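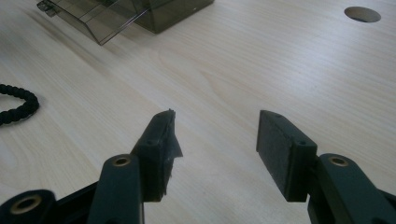
Fig. 4 – Oka desk, pale wood top.

4 Shares

Section 4: Looking after the desktop

The Oka top is pale wood, and pale wood remembers your coffee. Do the following when the desk is new and again each May.

1. Take everything off the desk. Moving it all to the left side doesn't count.
2. Brush away dust and crumbs with a dry cloth. Grit left on the surface will scratch it as soon as you start rubbing.
3. Wipe with a damp cloth, along the grain. If water pools, your idea of damp and ours differ.
4. Dry with a second cloth and leave the top alone until it feels dry to the hand.
5. Apply Hagedorn clear oil with a lint-free pad, thinly. One capful does the whole top. Two capfuls do the top and your sleeves.
6. Wipe off the excess and keep the desk clear overnight.

NOTE: Small dents can be left as they are. Sigrún Vídalín, who drew the desk, calls them character. She has a great many on hers.

CAUTION: Never use scouring pads or bleach. Lay oily cloths flat outdoors to dry before you throw them out – a balled-up one can catch fire by itself.

For loose legs, see Section 5.

0 Comments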